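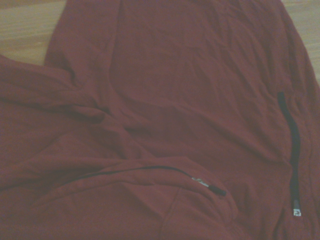
Yaryna Mykhailiuk wrote in after the January post on washing machine filters to say that fleece should never go near a dryer, that it pills because of heat, and that I was wrong to blame the wash. She has half a point. The heat matters, but most of the wear I can measure at home comes out of the drum before any drying takes place.

Search this blog Go

2/28/19
Posted by Planik

First, what pilling is. Polyester fleece starts as a knit with loops on one or both faces. The mill brushes the loops to raise them, then shears them to an even height. The result is a layer of short fiber ends anchored in a knit base. When two surfaces rub, some of the ends work loose, tangle with their neighbors, and form a ball. On wool, the ball usually breaks off after a while. Polyester is stronger, so the fibers holding the ball to the cloth don't snap, and the pill stays where it is and collects more lint.

Rubbing is the cause in both machines. The difference is in how hard and for how long. In a top loader with an agitator, the load is dragged past a plastic post for most of the cycle. In a front loader it is lifted and dropped. A dryer also lifts and drops, but the items are lighter by then and spend much of their time in the air. Dryer heat on the high setting is a separate problem. It softens the pile, which then gets pressed flat and sets that way when it cools. People call the matted result pilling. It's a different kind of damage and a fabric shaver won't fix it.

I ran a small comparison over the winter. I cut squares from a single length of midweight fleece, serged the edges, and split them into two lots. Lot A was washed cold on the normal cycle and hung up. Lot B was washed cold on delicate and tumbled on low. Both lots went through 10 washes with the same filler load of cotton towels, and I caught the lint from the drain hose in a nylon mesh bag. Dried and weighed on the kitchen scale, the bag from lot A held 200 mg of fleece fiber and the bag from lot B held 159 mg. I picked the cotton out by hand under a lamp, so treat the last digit as decoration. I did not weigh the lint from the dryer screen properly, and that is the hole in the whole exercise. Yaryna is welcome to drive a truck through it.

By eye, lot A had more pills, mostly near the serging. Lot B felt slightly flatter to the hand.

The towels were a mistake. Terry cloth is rough, and it sheds lint that the fleece picks up. I would not wash the two together outside a test. Jeans are worse on account of the zippers and rivets.

What I do now:

Turn the garment inside out and close the zipper all the way. The inner face takes the rubbing.

Wash cold, delicate, slowest spin that still leaves it manageable. Fleece holds little water in the fiber itself, so a slow spin costs maybe an extra hour on the rack.

Use liquid detergent, a half dose. Powder that doesn't dissolve in cold water is grit.

No fabric softener. It coats the fibers and makes the pile clump, and on anything sold as wicking it defeats the purpose.

Hang over a wide bar. If it has to go in the dryer, low heat and out while still barely damp.

On shavers: I have owned two. The Villanueva has a wide foil and a height ring, and it is the one I use. The Starketholm cuts closer, and I put a hole in a cuff with it. In either case lay the cloth flat on something hard, keep the head level, and go in short straight passes without pushing. Empty the bin before it's full or the blades start pulling. A shaver removes fiber every time, so a garment shaved each month will go thin at the elbows sooner than one left alone. Once or twice a year is enough for mine.

On mesh laundry bags: they do cut down the rubbing from other items, but a packed bag doesn't rinse well. One garment to a bag, with slack. I have a second round planned for April with bagged and unbagged squares from the same bolt, and the dryer screen will be weighed this time. The mill end came from the Trondorholm outlet and there is enough left for two more lots if I don't botch the cutting.

A reader also asked about recycled polyester and whether it sheds more. I don't know. I have no two fabrics that match in everything except the source of the fiber, and comparing any two jackets off a rack would mostly tell you about the knit.

Recent posts
Cleaning the drain pump filter without flooding the floor
Detergent dosing in soft water
What the spin speed number means
Serger tension for stretch knits
Two kitchen scales compared at 200 mg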